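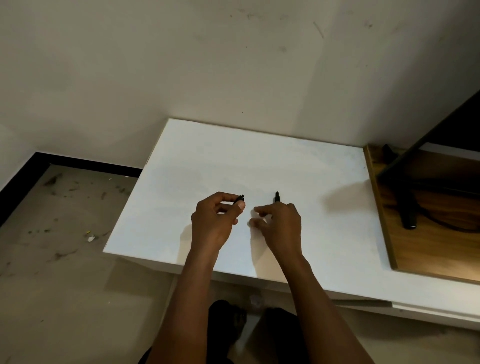

Calado workshop — boards and markers

Notes from the Calado planning sessions, June 2026. Entries are by Rui Esteves unless initialled otherwise.

Board: white, rectangular, matt face. It is used flat in the corner, with the far edge along the wall, and worked from the near side. Grey smudging builds up with use and does not affect legibility.

Markers: black only. Colours were dropped in April after the red proved hard to clean off. Store them flat with caps on.

Layout: headings go on the far edge first, then the working area is filled towards the writer. Margins are 50 mm on all sides.

Cleaning: dry cloth after each session, damp cloth after every 4. Spare cloths are with Henrique Ramalho.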